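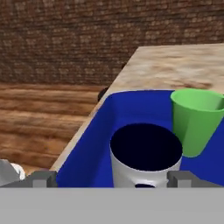 1/ Pratimine, our grasp planner, can finally change its mind halfway through a reach. I've wanted this since June and I'm so happy with it!

2/ The old version picked a grasp, planned the whole path and then ran it with its eyes shut. If the pose estimate was a bit off, tough luck. Now the planner re-scores its candidate grasps 18 times a second on the way in, and the controller blends across to the better one.

3/ Blending was the fiddly bit. Swap targets too sharply and the wrist jerks -- swap too gently and you arrive before you've finished turning. I ended up limiting the change in joint acceleration, an idea I pinched from the Conville motion library.
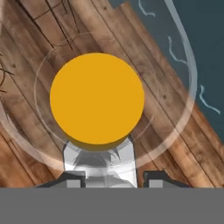
Yellow ball in the simulated gripper, wrist view.

4/ Balls are lovely for testing this. Every approach angle scores nearly the same, so a jumpy planner dithers between them for ever. I added a small penalty for switching and the dithering stopped in all but 2 of my ball runs (both logged, both on my list).

5/ Textures, lighting and table height all get shuffled between runs by Mirero, our scene generator. Roughly 3,000 scenes in the overnight batch, and I do love scrolling through them over breakfast. 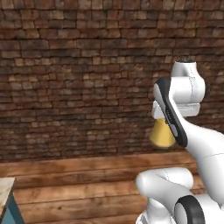

6/ Next up: cones
The taper means a grasp that looks fine on paper can slide towards the narrow end. I want the scorer to look at the surface angle under each finger -- at the moment it only cares about width.

7/ Code is on the Pathirana branch if you fancy a poke about. Start with the scorer, it's short and has the most comments. Bug reports very welcome, especially with a seed attached!

18 comments · 1,599 shares
2 min read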